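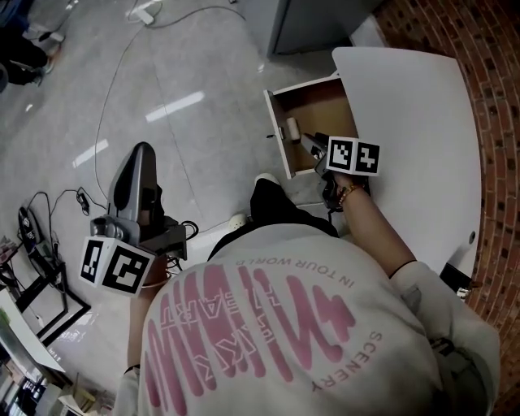 4.2 Drawers and small items

Reading time: 2 minutes

Print | E-mail this article

Desk drawers were treated apart from open shelves. A shelf can be checked from across the room, while a drawer has to be pulled out and looked into from above. Small cylindrical items were the hardest to code, as they have no obvious front or back and can be laid down or stood on end. 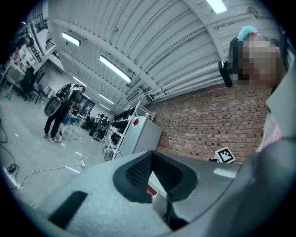
The workroom has a brick wall down one side and white shelving along it, and most shared items belong there. Our coding sheet gave each item a home, either a shelf or a drawer, and an item found anywhere else was marked as strayed. Sæther and Ye coded separately and settled their differences in May.

Figure 2. Reaching into the open white compartment beside the table. A small white cylinder stands inside, toward the left wall.

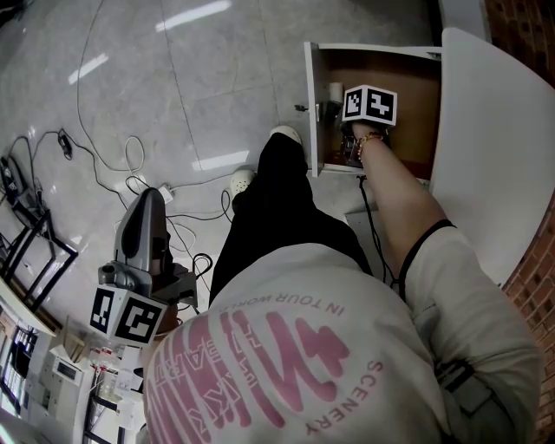 4.3 Floor and walkways

Cables were coded as floor items even when in use. Power strips were left out of the tidying score - moving them changes the layout of the room.

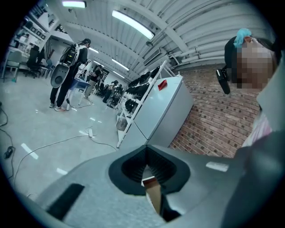

Desks and chairs counted as fixed furniture. A chair standing in a walkway was noted but did not lower the score.

Comments (2)

Cameron Rutherford: Did you code the insides of cabinets the same way as drawers?

Hanneke Hermans: We use a similar sheet at Tinis and gave up on cables entirely.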